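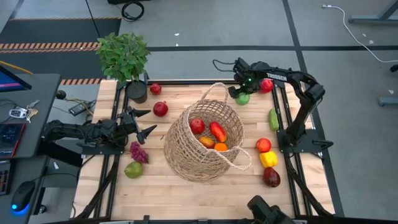

Fruit duty on the two-arm table at Tellness.

Well, it had to be our turn for a stoppage! For anyone who missed the email, the left arm on the fruit table stopped dead halfway through a reach, and then - a good few seconds later - carried on as if somebody had pressed play. No alarm, no error on the screen, nothing.

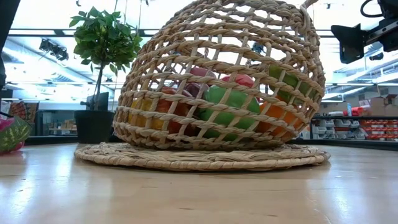
The fault was in the joint limits, and it took me ages to find. We'd loaded the new Vollano settings, and one elbow value had been typed as 200 when the old file had it lower, so the arm was asking for more bend than its motor would give. I'd blamed the basket at first (all those gaps between the cords looked like perfect places to snag a fingertip) and wasted a whole morning on it. Sorry, basket.
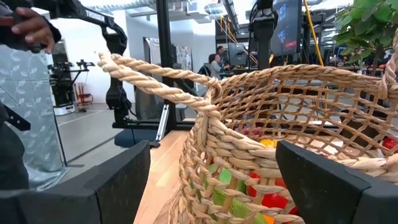
Jo, Hutapea bench team

What bothers me is the restart. An arm that stops and then sets off by itself is a safety matter, even a small one, and I've logged it as such. Until the Clediron update goes in, please treat a still arm as a live one: hit the stop button before you reach across for the fruit, and wait for up to 4 seconds before you touch anything. I've put the old limits back and run it all afternoon with no repeat. If yours freezes, save the log and come and find me - I'd love to see it!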